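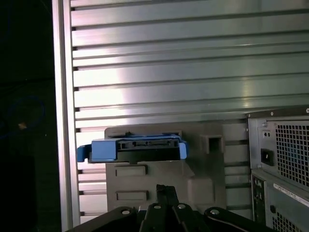 Chapter 4

Shared Walls: Noise, Neighbors, and the Problem of Who Goes First

In this chapter
Why a noise is only sometimes a nuisance
The reasonable listener, and where the courts found one
Bargaining between neighbors
When bargaining fails, and what it costs
Key terms: nuisance, entitlement, transaction cost, holdout, coming to the nuisance

4.1 The Baker and the Piano Teacher

In the town of Jaltura there is a row of narrow houses put up by a builder who had strong feelings about brick and weak ones about soundproofing. In one of them lives a baker, who gets up at three in the morning and goes to bed when most people are thinking about supper. Next door is Thilini Karunaratne, a piano teacher. Her pupils are children, so they come after school. The baker's headboard and her upright piano are on opposite sides of the same wall.

The baker would like silence from five in the afternoon. Ms. Karunaratne would like to eat. Her evening pupils bring in 565 dollars a week, and they can't be moved to the morning, when they are required by law to be somewhere else learning fractions. The baker, for his part, has tried earplugs, a fan, and a recording of rain, and reports that scales come through rain very well.

Most people who hear this story pick a side within a few seconds. Students who have had a roommate pick faster. Before you do, notice how much your answer depends on the way the story is told. We said the piano bothers the baker. We could have said the baker's bedtime bothers the piano. Either one of them could end the conflict tomorrow by giving something up, and each is quite sure it should be the other.

This is the first idea of the chapter, and students tend to resist it: harm between neighbors runs in both directions. Stopping the piano harms the teacher. Letting it go on harms the baker. The law has to choose which harm to allow, and it would much prefer that you didn't put it that way.

4.2 What the Law Calls a Nuisance

A private nuisance is a substantial and unreasonable interference with someone's use and enjoyment of land. Every word in that sentence has kept lawyers in shoes.

"Substantial" is the easier of the two big ones. A dog that barks once at the mail carrier is not substantial. A dog that barks at the mail carrier, the moon, passing bicycles, and its own earlier barking may get there. Courts look at how loud the noise is, how long it lasts, how often it comes back, and what time of day it does so. A leaf blower at noon and the same leaf blower at six in the morning are, for legal purposes, two quite different machines.

"Unreasonable" is harder. The usual test asks how an ordinary person in that neighborhood would take it. The ordinary person sleeps at night, works by day, and has average hearing and average patience. You have probably never met this person. Neither have the judges, but they have been writing about the fellow for a very long time and seem to know him well.

The ordinary person is bad news for our baker. If he sleeps at unusual hours, a court may decide that the trouble lies with his schedule and leave the piano alone. A plaintiff who is more sensitive than most generally gets the protection that most people would need and no more. Whether that is fair to people who work nights, and so keep the rest of us in bread and hospital care, is a question we return to in the exercises.

4.3 Who Was Here First?

Suppose the piano was there for years before the baker moved in. People feel strongly about this, and the person who got there first feels it most. Lawyers call the newcomer's situation "coming to the nuisance," and in many courts it counts for something without settling the case. If it did settle the case, the first pig farm in a valley would own the air of the whole valley for good, and whatever town grew up there later would have to hold its nose.

Being first still matters in practice. The newcomer may have paid less for the house on account of the noise. If he then has the noise stopped, he has bought a loud house at a discount and turned it into a quiet one at his neighbor's expense. Some judges find this annoying. Some neighbors find it more than that.

4.4 Making a Deal

Now suppose the two of them talk. Lining the wall would cost 800 dollars. Moving the piano to the back room would cost 300, including tuning, and would solve most of the problem. If the law lets the teacher play, the baker might pay to have the piano moved. If the law protects the baker's sleep, the teacher might pay for it herself. The piano ends up in the back room either way. All the law has decided is who writes the check.

That result is tidy, and you should be a little suspicious of it. It assumes that the two are on speaking terms, that each knows what the other wants, and that neither would sooner lose 300 dollars than see the other one pleased. Anyone who has shared a driveway knows how much that leaves out. The costs of finding each other, haggling, and making the deal stick are called transaction costs. Spite is not usually listed among them, though it is often the largest.

The trouble grows with the number of people. Two neighbors can talk over a fence. A whole street bothered by one late-night bar has to agree on what to ask for, what to pay, and who will go in and say so. Each household has a reason to hang back and enjoy the quiet that the others paid for. If the bar needs every household to sign, the last one to pick up the pen has discovered its own importance. That household is the holdout, and it is the subject of Section 4.5.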